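Last updated: December

Small print on household bottles is set for the regulator and read by the person at the counter. The two have different needs. A narrow side panel can hold every required line and still be useless at arm's length in a dim kitchen.

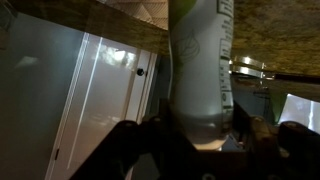 Dosage and warnings should be set first, at a size legible without picking the bottle up. Ingredients can follow in smaller type. Decoration should get whatever area remains. Gareth Parsons argues that larger type costs shelf appeal. I would accept that cost on all 134 labels in the Flistmont range.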